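Trucos para que los paños de cocina duren

Hola otra vez! Llevo con los mismos paños desde 2005 (bueno, casi todos) y me preguntáis mucho cómo los cuido, así que ahí va.

Lo primero, nada de suavizante. Deja una película y luego el paño no seca, solo pasea el agua por el plato. Yo pongo un chorrito de vinagre blanco en el cajetín y listo.

Para las manchas de aceite, jabón de lavavajillas directamente sobre la tela, frotar un poco y dejar media hora. Con el tomate uso agua fría, siempre fría!

Y antes de doblarlos los extiendo en la mesa, los cojo por una esquina y los estiro bien con la mano. Con el verde claro, que se arruga muchísimo, me ahorro la plancha casi siempre. 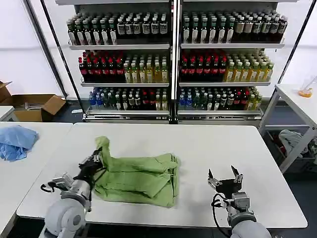 Dónde los guardo

Enrollados, de pie, en el cajón de debajo de los cubiertos. Mi amiga Fiona Guthrie los cuelga detrás de la puerta, pero a mí se me caen todos.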